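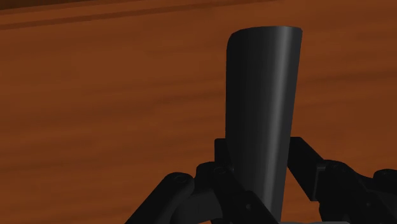
Figure 3.1. Wrist view in the simulator: the tapered object between the two finger linkages.

Week 3: Demonstrating a task by remote control

Read this before the practical. It follows on from Week 2, where you guided the real arm by hand with the brakes off. This week you drive a simulated arm from a desk, and all the recordings are made through the Mata interface.

3.1 Two ways to demonstrate

In hand guiding you hold the arm and move it through the task. You feel contact directly, and most people are quick at it after one session. The drawback is that your hands and sleeves end up in the camera views, and a policy trained on those views will not see them when it runs alone.

In remote control you move a hand controller and the arm follows. The camera views stay clear of the operator. You lose the sense of touch, so you have to judge contact from the views and from the gripper reading. Expect your first attempts to be slow.

3.2 Judging a grasp from the wrist view

The wrist camera moves with the gripper, so the fingers stay near the bottom of the view and the table appears to move instead. New operators often steer the wrong way for this reason. Keep your eyes on the gap between each linkage and the object.

In Figure 3.1 a small wedge of table shows on either side of the object, and its lower end is hidden by the gripper. You cannot tell from this view alone whether the object is held firmly. Check the gripper reading, then lift slightly and see whether the object keeps its place between the fingers. If it slides or tilts, open, lower and try again.

Dark objects against dark fingers are harder. Use the highlight on the object to find its curve, and the top rim to judge lean.

3.3 Recording

Each group records 120 demonstrations of the Fallwood task (pick up the tapered object, carry it to the target, set it upright, let go). Work in blocks of 5 and change operator after each block.

Start recording with the arm at home. Move at a steady pace. Avoid long pauses in mid-air, as the policy will learn to pause there too. Stop recording only when the gripper is open and clear of the object.

If you drop the object, finish the attempt and mark it as failed. Do not delete it. A recovery that ends with the object upright on the target counts as a success, but add the note "recovered".

An episode may be up to 899 time steps long. Anything longer is rejected when you upload.

3.4 The shared set

Last year's set, Wastent, holds 1,153 episodes of the same task and is in the course folder. Use it for training only. Your own successful episodes are split between training and testing as set out in the Week 4 sheet. Keep failed ones in a separate folder.

3.5 To hand in

Your episode log, with operator initials against each block.
One page comparing hand guiding and remote control on this task. Mention at least one grasp that looked sound in the wrist view and failed on lifting, if you had one.

Reading: chapter 4 of the Naqvi notes, up to the section on time delay. Bring the log sheet to the Week 4 practical.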